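Setting Up Your Kubo Practice Amp for a School Concert or Clinic

Welcome back! If you have worked through the first part of this guide, your Kubo is charged, its handle is screwed on, and you have probably already played a few happy notes through it in the living room. Now comes the part most of our Kindstead families write to us about, setting it up in a band room or on a school stage with other players close by.

Before you begin

You will need the Kubo, its power cord, one instrument cable, and the Flatetti clip-on microphone if you play flute, clarinet or sax. Guitar and bass players can leave the microphone in its pouch.

Caution: Turn the MAIN knob all the way down before you plug in or unplug anything. A loud pop is hard on the speaker and even harder on the trombone section.

1. Set the amp on a flat floor, 2 feet or more from the wall behind it, with the speaker facing the same way you are.

2. Plug the power cord into the amp first and then into the wall. If the outlet is across a walkway, tape the cord down along its whole length.

3. Clip the Flatetti to the rim of the bell (or, for flute, to the padded collar near the head joint) and run its cable to the input marked MIC.

4. Switch on and wait for the green light, which takes about 4 seconds. Play a long, comfortable note and bring MAIN up slowly until you can hear yourself over your neighbor.
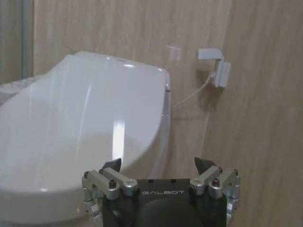 Wiping down the Kubo is a pleasant little job and a good habit after a long rehearsal, when there are fingerprints everywhere and very likely a bit of valve oil too. Unplug it, dampen a soft cloth with plain water, and go over the top and sides. The white Kubo has a glossy finish, much like a closed toilet lid with a bright streak of light running down it, and every smudge shows up in that kind of shine, so finish with a dry cloth. Keep water away from the knobs and the speaker cloth, please.

If you hear a squeal

5. Turn MAIN down, move the microphone away from the speaker, and try again.

6. Still squealing? Turn the TONE knob to the left until the sound settles. In a big, echoey gym you may end up quite far to the left, and that's perfectly fine.

Note: The battery is good for 140 minutes at a medium setting, so for an evening concert with a long intermission we suggest using the cord.

Using the Grundo foot switch

7. Plug the Grundo into the jack marked FOOT. One press mutes the amp, and a second press brings it back. Try it a few times at home in your concert shoes, as thick soles can make the button hard to feel.

8. When the music is over, turn MAIN down, switch off, and coil the cables loosely before they go back in the bag.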